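Play Kitchen Questions, Answered (Again)

I started this page when I got tired of typing the same reply into my inbox, and it has grown quite a bit since then. I'm Aaliyah, I write about play and small kids and the mountain of stuff that comes with both, and the play kitchen posts get more mail than everything else put together. So! If you've got a question about toy food, toy pots, where to put it all or how to get ketchup-bottle-shaped dents out of your foot, have a look through here first.

How much play food does a kid need?

Less than you own, probably. We had well over 100 pieces at our worst point (two birthdays and a very generous aunt) and my daughter mostly dumped the bin on the rug and walked away. Now I keep 20 pieces out, counting food and dishes together, and the rest lives in the closet. She cooks for ages with those. I know that sounds like one of those things people say on blogs, but try it for a couple of weeks and see.

Which pieces get used the most?

Anything that can hold something else. Pots, mugs, bowls, a colander. The colander is the big one at our house and I will go on about it to anyone who stands still. You can wash things in it, carry things in it, and wear it. After that it's plates, and then whatever food is the current favorite, which for us has been strawberries since forever.

What about ketchup?

Get the ketchup. I don't know what it is about a toy ketchup bottle but every kid who comes over goes straight for it, and it ends up on strawberries, on oranges, on the dog.

Do I need a play kitchen, or can we just use a table?

A table is fine! A table is great, in fact, if it's low enough to reach across. We didn't have a kitchen unit for the first year and I'm not sure she noticed. Ours finally came from Brinel, secondhand, and it's cute, but the food still migrates to whatever flat surface is closest. A toy oven or microwave set on one end of a plain table gets you most of the way there and leaves a lot more elbow room. Two kids can stand on different sides without fighting over the sink.

What does a good mix look like when it's all out?

Some dishes, a few fruits, one thing in a bottle. I like plain white underneath so the colors show up and nothing gets lost.
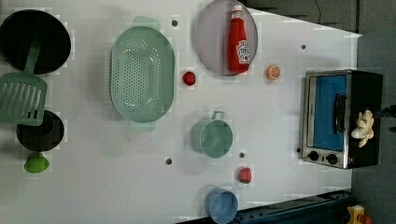
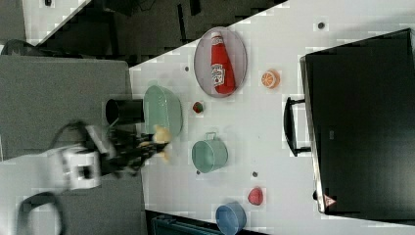
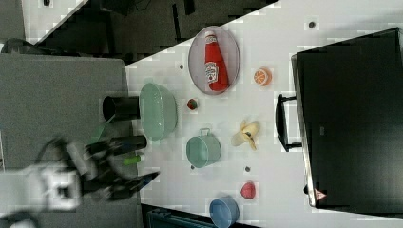 Photos: Aaliyah Gagnon. Please ask before reusing.

Where do I get a colander like the green one?

I get this one a lot. It came in a mixed bag of dishes from a yard sale, so I can't point you to a listing, sorry. Search for toy colanders with handles and skip the teeny ones that come in boxed sets, because they only fit about one grape. A real kitchen colander from the dollar store also works and costs next to nothing.

Is the banana one of those peeling ones?

It has a peel that opens out into flaps with the fruit inside, yes, and those are wonderful for little hands. They're harder than they look for a two-year-old! If yours gets frustrated, open it partway and let them finish the job.

Do the colors have to match?

Oh gosh, no. I happen to like mint and pale blue next to red fruit, and that's purely for me. Mixed sets are easier on the wallet, and when a piece goes missing you don't feel like the whole thing is ruined.

Plastic, wood or felt?

We've had all of them. Wood is lovely and loud. Felt is quiet, picks up every hair in the house, and is a pain to wash (I've tried). Plastic is what I'd buy for a daycare or for a kid who likes to take the food into the tub. The Zomier wooden fruit a reader sent us has held up really well, though one pear has been chewed to the point that visitors ask what it is.

How do you clean it?

Solid plastic goes in a sink of warm soapy water, then onto a towel overnight. Hollow food with a little hole in it is the trouble spot, because water gets in and stays there. Wipe those with a damp cloth and don't dunk them. Wooden pieces get a quick wipe and dry. Felt, see above, good luck. I do a full wash when somebody's been sick and otherwise maybe once a month, whenever I remember.

What age is this for?

My daughter started putting a strawberry in a cup and taking it back out when she was 13 months old, and that counts as cooking in my book. The pretend part came later. Do check sizes for the under-threes, and be picky about it. Some of the cut fruit, citrus halves especially, comes pretty small, and some of the whole fruit does too. If it fits through a toilet paper tube, it goes up on the shelf at our house.

How do you store it?

One open bin for food, one for dishes, and that's it. I tried the sorted version with a label for fruit and a label for vegetables and it lasted until lunch. Flat things like plates and frying pans stand up along the side of the dish bin. The bins are Hondon, the shallow kind with a cutout handle, and what I like is that you can see the bottom without tipping everything out. Deep toy boxes are where play food goes to die.

My kid lines everything up and never "cooks." Should I do something?

I'd leave them to it. Mine went through months of putting one thing on each plate and then moving each thing to the next plate. It looked very serious. If you want to join in, sit down nearby and ask to be served something, and take no for an answer.

How do you get them to clean up?

Poorly, some days. What works best here is giving the job a silly name (we "close the restaurant") and me doing the dishes while she does the food. We start a bit before 5 and it's usually done by the time supper is. Pots count as put away if they're in the bin at all, upside down, sideways, whatever. I used to fix it after she went to bed and I've quit doing that.

Do you sell sets, or get paid for any of this?

No sets, and no paid posts on this page. The one thing I've been given is the Zomier fruit I mentioned, and that was from a reader who was clearing out. I bought the Kollár tea set myself and I'd skip it, the lids don't stay on.

Can I send you a picture of our setup?

Please do! The address is on the contact page. I'm slow in September with school starting back up, but I do read every one, and I always want to see what people are using for a stove.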